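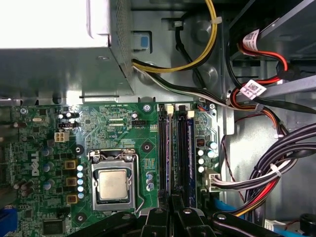
The Big Clear-Out, in Pictures
January, by the bench at Dreditz

We had been saying for years that we would deal with the old office computers. They lived in the back room, behind the door that only opens partway, stacked on the shelving we bought for something else. When the Luninetti building gave up its second floor, everything from that floor came to us too, and the door stopped opening at all. So we dealt with them.

The gallery follows the job from the first tower to the last box of screws. If you came looking for glowing fans and tempered glass, you are in for a long afternoon. Most of these machines spent their working lives under a desk, being kicked by accounting.

THE SHELVES

The back room on the first morning. We had a color-coding system for the stacks. It lasted until lunch, when we ran out of green stickers and began using the orange ones to mean both "keep" and "ask somebody."

The same shelves from the other end. The asset tag reading 477 belongs to a tower we looked for in two separate audits and finally wrote off. It was holding up a plant.

OPENING THINGS

First side panel off. Every maker has its own idea of how a case should open, and every one of them believes the idea is obvious. We keep a butter knife for the ones that disagree with us.

Cooler off, processor showing, and the word DELL running sideways up a green board. The top of that chip looks a little scuffed, and so would you after a career in spreadsheets. We left the chip in its socket until we knew which pile the board was headed for. A bare socket is a fine place to drop a screw, as one of us has established.

Old thermal paste, shown at a flattering distance. Some of it wiped away with one pass of alcohol. Some of it had become part of the building. We went through a pack of 100 wipes and then started on the good paper towels, which caused a discussion.

A dust mat from the front of a tower, lifted out in one piece. We measured it, admired it, and threw it away before anybody could suggest framing it. Yes, somebody suggested framing it.

CABLES

Yellow and black power leads, bundled and tied. Whoever tied the wires in these cases at the factory did it neatly and with conviction. Whoever added the second drive later did it on a Friday, in spirit if not in fact.

Ribbon cables, folded flat. We kept the ones with all their pins accounted for. The others went in the bin marked COPPER, along with a phone charger that has since been asked about.

The cable drawer. Please do not write in to tell us how to organize the cable drawer. We have tried rolling, hanging, and labeled sandwich bags. The cables prefer the drawer, and they always go back to it.

POWER SUPPLIES

A row of power supplies waiting their turn on the tester. We test them closed. We do not open them, poke them, or let visitors open or poke them, and there is a sign to that effect, with a drawing. The drawing is not good, but people do seem to understand it.

The tester itself, made by Ververidis and older than some of the machines. It has one light for "fine" and another for "not fine," and a third that came on once and has never been explained by the manual.

The reject pile. It smelled faintly of burnt toast for most of the week. We ordered in toast on the last day, out of habit.

SCREWS

A muffin tin with a different screw in each cup. It's the best tool on the bench, and it came from a yard sale. The cup in the corner is for screws that fit nothing we own. It is the fullest cup.

The magnetic tray, shortly before it was moved to catch the light better. We have no photo of what happened to the screws after that, as both hands were needed.

THE PILES

Keep. Boards that started up when asked, memory that passed overnight, and fans that spin without a speech. These go into machines for the homework room downstairs, where the standards are low and the users are eleven.

Maybe. We were told not to have a Maybe pile. It is on the small table and also under the small table.

Go. Empty cases, cracked bezels, and the optical drives, which still slide out hopefully if you give them power. Ostex took the lot away in a van that was smaller than the one they had described on the phone. It took them 2 trips and some language.

THE MYSTERY SHELF

One beige box with no label and no maker's name. It weighs as much as a microwave. We have established that it is not a microwave.

A key, found taped inside a case. It fits none of the case locks. It does fit the supply closet, which explains a great deal about the supply closet.

A sticky note found on the bottom of a tower: "DO NOT TURN OFF." It had been off for six years. Everybody who read it went a little quiet, and then we put the tower in the Maybe pile.

AFTERWARD

The floor of the back room. It is a brownish tile, if you were wondering. We had remembered gray.

The door, open all the way. We took more pictures of this than of anything else and have limited ourselves to one.

The final tally sheet, with coffee ring. It says 146 machines in, and we stand by that. The "out" column was kept by a different person with a different pen, and we are still in talks about it.

The shelves again, a week later, with three printers on them. No one has admitted to the printers. One of them is warm.

If you dropped off a tower and have since remembered that your vacation photos were on it, drives are held in the gray cabinet until the end of the month. Bring the receipt or a convincing description of the stickers. We cannot accept "it was black."

Last updated: January

Contact the bench | © Dreditz, all pictures our own | Back to top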